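Home Diary Older Newer About

April 2024
by Laine Paulauskas

Up too late again, writing this with one eye shut. Cell is back together. Mostly.

So – started the morning with the fingers. Left one had play in it, you could feel it if you pinched the tip and wiggled. Not much. Enough. Gediminas said it was the rail, I said it was the screws, we went and got the hex keys and it was the screws. Both of them, on the left side, backed out maybe a turn. No threadlocker on them at all. I know who put those fingers on and it was me, in the winter, in a hurry, so no shouting at anybody.

Took the pair off. Wiped the carriages, there was grey fluff and something sticky packed in behind the left one. Fresh grease, thin. Fingers back on, blue threadlocker this time, snugged up evenly, then left it alone while I went and ate Jaqueline's leftover rice (she offered, I did ask).

After lunch re-zeroed the gripper. Closed it fully, set zero, opened, closed, checked. Did that until it stopped drifting. Then the cycle test, 1000 open-close with nothing in it, which is the most boring sound on earth. Tick tick tick. Sat next to it with my hand near the stop and answered email. Drita wants the maintenence sheet filled in properly from now on, with initials. Fine. Initialed it. Initialed the winter ones too where I could remember.

Wrist camera next. Bracket was a hair rotated, you only notice it when the two fingers come up into the picture lopsided. Loosened, nudged, tightened, and of course tightening it moved it back. Did it again holding it with my thumb. Then cable – the cable had been rubbing on the elbow cover and there's a shiny patch on the jacket. Not through yet. Put a loop of slack in and two new ties, left them loose enough to slide. Need to order a new one anyway. Baumgartner has them, 42 for the short one, and Teltness never answered my mail so Baumgartner it is.

Wrote the new zero on tape and stuck it inside the controller door. The old tape fell off when I opened it, naturally.

Sixten came by around four wanting to know if Prorneo could have the cell for their stuff this week. Told him after the grip check. He said what grip check. The one on the SHEET, Sixten.

Grip check then. Real things, not the steel pin, because the pin always passes. Markers are good for it, smooth round plastic, and if a finger is off they twist on you. Drallmont would tell you to buy the proper test set. I have markers. Set the force low, brought it up a step at a time, wrote down each one. Jaqueline read the numbers off the screen so I didn't have to keep walking round the table, big help, also she's quicker with the pendant than me and knows it.

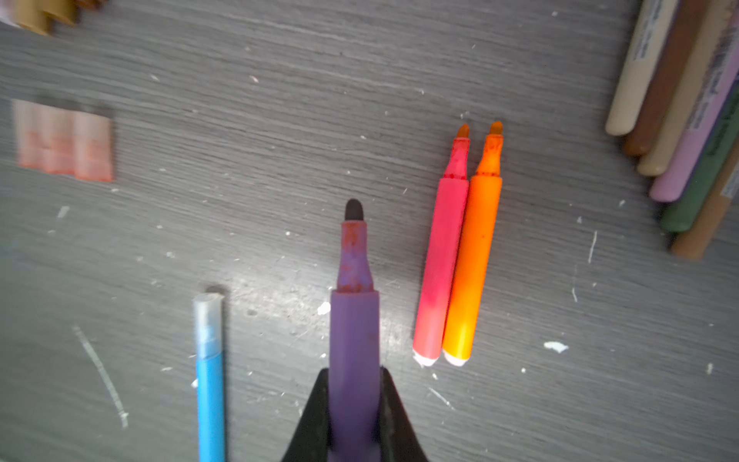
Low force first and I left it there a good while before going up. My rule is the lowest setting that holds plus one step, then save it under a new name. NEW name. Last time somebody saved over the old profile and we lost a whole afternoon getting back to where we'd been. Saved it with my initials at the end.

Second cycle test is another 1000, this time closing on foam. Didn't get to it. Foam block has gone missing, was on the shelf by the compressor, isn't now. Gediminas thinks it's in the drawer with the tape. Its not in the drawer with the tape.

Still to do:
foam
order cable
check the right side screws again after a day
ask Drita where the torque driver went, I did everything by feel and she'll want a number
vacuum behind the base, horrible back there

Hands smell of grease, washed them three times. Told Sixten he can have it once the foam run is done and not before. He's sending me a calender invite. Bed.

Contact Laine | © 2024 Laine Paulauskas | Back to top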